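Progress report to the Laxdal Fund, October

Thank you again for your patience while we found our feet over winter. The Jaltau community kitchen has now been open for two full seasons, and I'm happy to say the neighbourhood has well and truly taken us in. We served 650 lunches this quarter, which is 120 more than last, and the soup days are still the favourite by a long way. 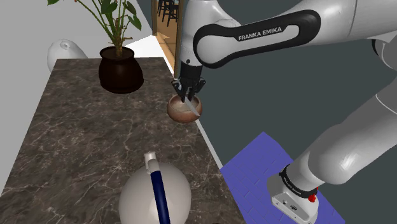
The garden beds behind the hall took longer than we'd hoped — the soil was heavier than anyone expected — but the silverbeet and broad beans are coming along nicely, and we've started sending the surplus home with families.

Of your grant, $2000 is still unspent. We'd like to put it towards a second fridge, if you're agreeable, and a quote from Vastik is on its way to you.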